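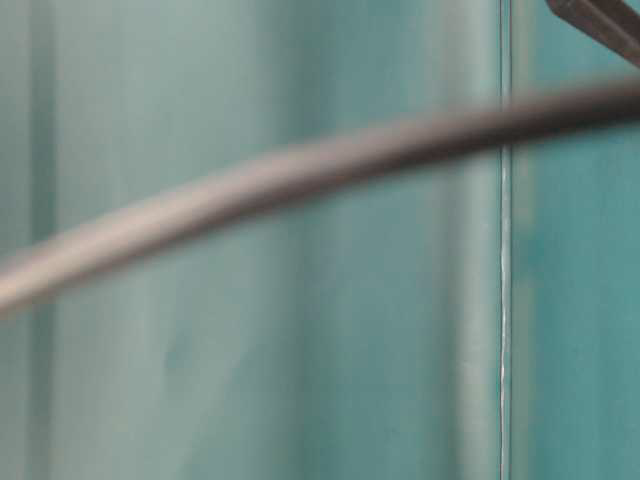
Nuno Brandão would have the bench top changed outright and be done with it, and he wants that written down before anything else goes in this entry. Written down. He also thinks the tone was never even, going back to when we moved into the Rernano room, and that we only started looking at it in December when the lamps were changed.

25/04/2025

Bench top, cleaning and cables. Carries on from the list inside the cupboard door.

Measured the top first as the old drawing had no numbers on it. Length 2187 mm along the front, depth 1686 mm. The back left corner is a little out of square. I put the tape across twice and got the same answer, so I'm going with those figures for any replacement.

The tone is the main complaint. The teal goes darker in patches and I can't say from looking whether that is dirt, wear or something the surface came with. Shadows don't help. Anything standing up from the bench throws one, and a faint shadow and a faint stain are hard to tell apart from standing height. Next time use the hand torch held low from the window side and mark round the patches in chalk, then switch the overheads off and see which marks still have something inside them.

Cleaning. Tried three things on the back left corner only:

- warm water and a drop of washing-up liquid, microfibre cloth. Took off the finger grease. No change to the colour that I could see.
- Radex, one part in ten, left on for two minutes, wiped twice with clean water. Slightly better. Smell hung about until after lunch.
- Radex neat on a patch the size of a beer mat. Don't do this again. It left the patch shinier than everything next to it, and it catches the light when you come in the door.

The rest of the top has not been touched with anything except the dry cloth. I'd stay with the weak mix for now. There is half a bottle left, on the bottom shelf behind the Skisau tape.

Cables. The rule we wrote last year was that nothing hangs in an arc over the bench, it goes down and round. The rule is not being kept. A slack cable at chest height gets between you and whatever you are trying to look at, and when it does touch the top it drags across it. I found fine scuffs near the front edge that run left to right and I think that is where they come from, though I haven't proved it.

What I'd like to do is fit clips under the front lip and a second row at the back. Antunes sell them in bags of 26. Two bags gives us 52 and I make the need 56 if we go all the way round both ends, so either three bags or leave the right-hand end with wider gaps. Nuno says wider gaps. I've ordered three.
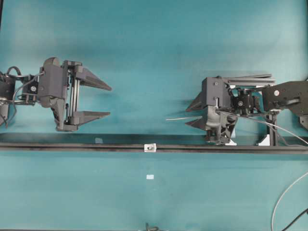 *Fig. 2. Teal top, tone uneven, black bar across the lower middle.*

The bar wants a wipe too, on its own, with a dry brush first. Dust sits in extrusion slots and if you go in with a wet cloth it turns to paste and you are there all afternoon with a cocktail stick. Small brush is in the jar by the sink. Do the bar before the top or the dust goes straight back down on the clean part.

On changing the top. I rang Antunes and they can cut to size, but they want the corner sorted on the drawing before they quote, and they don't promise the same teal. They offered to post a swatch. I'd want to see it under our lamps, next to the old one. A matt finish would be worth paying a bit more for, after what I did with the neat Radex. Nuno is for a plain light grey. I'm for keeping the teal, mostly out of habit, and because the offcuts we used for the shelf ends would match.

If we do change it the whole bench has to be cleared and that is a day gone at each end. Not before the clips are in and not in the same week as the stock check.

To do:

- [ ] chalk and torch test, overheads off
- [ ] square up the drawing, back left corner, send to Antunes
- [ ] weak Radex over the full top, in strips, starting at the back
- [ ] brush out the bar
- [ ] clips when they come, back row first
- [ ] new microfibre cloths, the blue ones are shedding
- [x] tape measure back on its hook

Later, same day. Went over the back left corner again with plain water and the shiny patch is still shiny. Tried a dry cloth with some pressure and it made no difference. Leaving it. Swatch request has gone in, ref is on the yellow note stuck inside the cover.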